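Home | Downloads | Govico Guide | Release Notes | Forum | Contact

Govico Set-up Guide > Section 4: Hand-held Gripper Tracking

4.2 Setting the finger zero and the ceiling map

Welcome back! If you've come straight from Section 4.1, your gripper is already paired with the Govico desktop program and the battery light is green. Make yourself comfortable, because this part takes a little patience the first time through, and after that you'll hardly think of it.

Two things get set here. The first is the finger zero, which tells the software what "fully closed" looks like through the wrist camera. The second is the ceiling map, a set of fixed points the tracker uses to work out where your hand is in the room. Please do them in this order, as the map builder borrows the finger mask from the first half.

Before you start, turn on the lights you normally work under and leave them alone until you've finished.

1. Open Tools, then Calibration, and choose your gripper from the list. A new one shows up as "Unnamed," and you're welcome to call it anything you like (Birsen Yurt, who wrote the first version of this panel, named hers Dasness).

2. Squeeze the handle until the two finger pads meet. Squeeze gently, the way you'd hold a grape. Pressing harder bends the pads and shifts the zero.

3. Hold still and press Capture Closed. The counter runs to 60 frames and then chimes.

4. Check the preview. You're looking for the pads touching at the top, with the room still showing well on both sides of them.

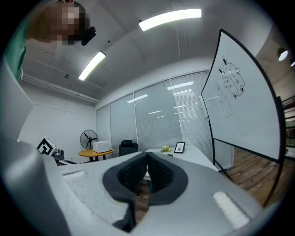
Figure 4-3. Fingers closed, with ceiling lights and the back wall in view.

5. If the preview is good, click Accept. If the pads look apart, open the fingers all the way, close them again and repeat step 3.

6. Now open the fingers fully and press Capture Open. The program draws a mask over everything the fingers sweep through, and those pixels are left out of tracking from then on.

NOTE: Light fixtures are fine to have in view, and their straight edges are a real help to the tracker. Plain white wall gives it very little to hold on to.

7. Click Build Map and walk slowly around your work area, turning the gripper a bit as you go. Think of painting the room with a wide, lazy brush! Stop when the status line reads 204 points or more.

8. Return to where you began and press Close Loop. A drift figure appears. Anything under 13 millimeters is good enough for recording.

CAUTION: Don't change the lens profile after the map is built. The wide-angle correction is baked into every point, and a map made under one profile will pull your hand path sideways under another. If you must change it, delete the map and go back to step 7.

NOTE: If the match score sits below 55 percent, try a slower walk before you touch any settings. Walid Harb on our support desk answers this one nearly every week, and a slower walk is what he suggests first.

Your settings are saved with the gripper's name, so a second gripper needs its own pass through steps 1 to 6. It can share the map. Next up is 4.3, Recording a First Demonstration.

Filed under: Setup, Calibration, Tracking

Questions? Write to the Govico help desk | © Govico | Back to top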